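What Drellcombe Throws Away: Old Computers and the People Who Keep Them
Project report by Brodie Hoani

3. What we asked

The survey went out in August to every address in Drellcombe, which meant 3000 forms and one very sore pair of feet. We got 200 back. Declan Kerslake, my project partner, calls this a strong response. Declan has not taken statistics yet.

The main question was simple: how many computers do you own that you no longer use, and where are they? Attics did well. So did the space under the stairs. One household on Sutcliffe Road wrote "define use" and left the rest blank.

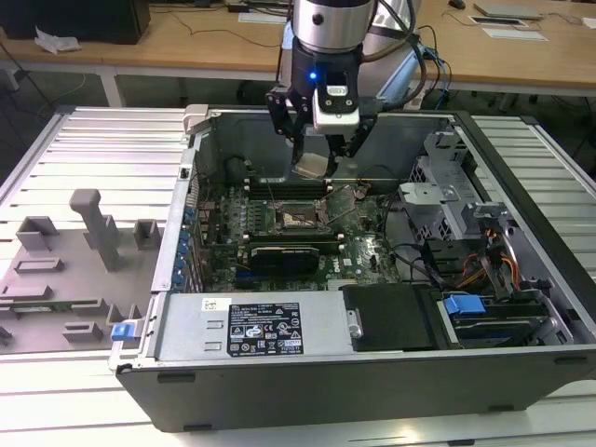

Fig. 2. Desktop tower on its side, open, with no cooler on the processor socket.

4. Why people hang on to them

We expected people to say they were worried about their data. A few did. Most said they were keeping the machine for parts, although when we followed up by phone not one of them could name a part they had in mind. The second most popular answer was that it still works, offered with some heat by people who had not plugged it in for years.

Price comes into it too. If you paid about 2000 dollars for something, putting it on the curb feels like an admission. Several people asked us what theirs was worth now. We learned to change the subject.
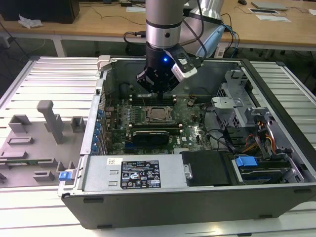
Repair shops see the problem from the other side. The owner of Akivis, the only shop in town that takes old desktops, told us customers nearly always ask for one price for the whole box. He would sooner talk about what is in it. A graphics card like the black one in Fig. 3, still seated in its slot, gets a separate look from him – the case around it gets a shrug. He pays by the part and is not loved for it.

5. Problems with the method

People who answer surveys about junk may be people who feel guilty about junk. We also forgot to ask about laptops, a gap our teacher noticed in under a minute.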